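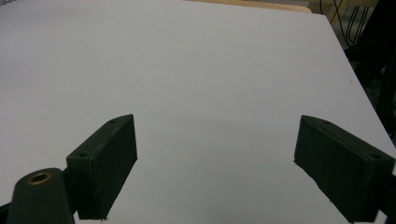 Every furniture range now has a table that promises to vanish into the room, and I have never believed it. The Mahama desk top was sold to us as wipe-clean, stain-proof and easy on the eyes, at a price of 306 pounds before delivery. I'll give it the last one. The white is matte, with a slightly bluish grey in it, and under even light it gives back a soft, faint shadow where a glossy top would throw glare at you. Whether it stays that pale after a winter of tea and felt tips is another matter – the Novon top we had before was meant to last ten years and looked tired by March.

Elikem Aryee, who chose it, thinks I'm being unfair. Perhaps. The brochure claims 1,265 wipes without a mark, and I'd like to know who did the wiping, and with what.

More pictures will go up when the second top comes. It was promised for next month, and so was this one.

November 17, 2018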